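What Do Robot Fingers Feel Like? My Trip to the Trosar Open Day
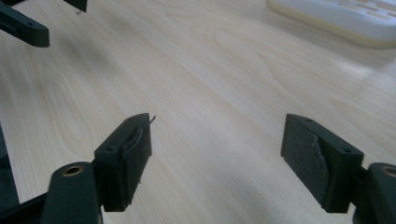 Written by the Plurkudari Kids' Page editor | For readers aged 7 to 11

Have you ever tried to pick up a grape without squashing it? Easy for you, right? Well, in September I went to the open day at the Trosar workshop in Zamudio, and I found out that for a robot it's really, really hard!

The first thing they showed us was a gripper. A gripper is a robot's hand, and the ones I saw have just two fingers that face each other. They close together like your thumb and first finger when you pinch a crisp. (Go on, pinch the air. You're a gripper now.)

I was expecting shiny silver metal, like in films, but these fingers are dark green, so dark they're nearly black, and they look as if they came out of a 3D printer. That's a machine that builds things up in very thin layers of plastic, one on top of another. There are little brass rings set into the plastic too. They're called threaded inserts, and they have a twisty groove inside so that a screw can grip them.

Now look at the insides of the fingers. See the grey pad on the right one? It's got a rough, speckly look. Plastic on its own is slippery, so a pad helps the finger hang on, a bit like the soles of your trainers on a wet playground. Pads get a hard life, all that squeezing! The one on the left finger is curling away along the top, and the grey one has a crease running across it. I asked what you do with a worn pad and the answer was: peel it off, stick on a new one, have a biscuit.

You can hold this kind of gripper in your own hand, which was my favourite bit. A person does a job with it, such as putting a spoon in a cup, and a camera records everything. Then the robot's computer studies the recordings and tries to copy. The team's project is called Trurnport and it has 2,025 recordings so far. Imagine doing your spellings that many times!

I had a go myself with a wooden block. It took me nearly 15 tries to get it into the box. My hand kept wanting to twist and the gripper didn't, and I dropped the block on my foot twice.

Try it at home: tape a lolly stick to your thumb and another to your first finger, then pick up a rubber. Now wrap a bit of kitchen sponge round each stick and try again. Which way is easier?

Contact the Kids' Page | © Plurkudari | Back to top

We use cookies to remember which pages you like. Accept | Change settings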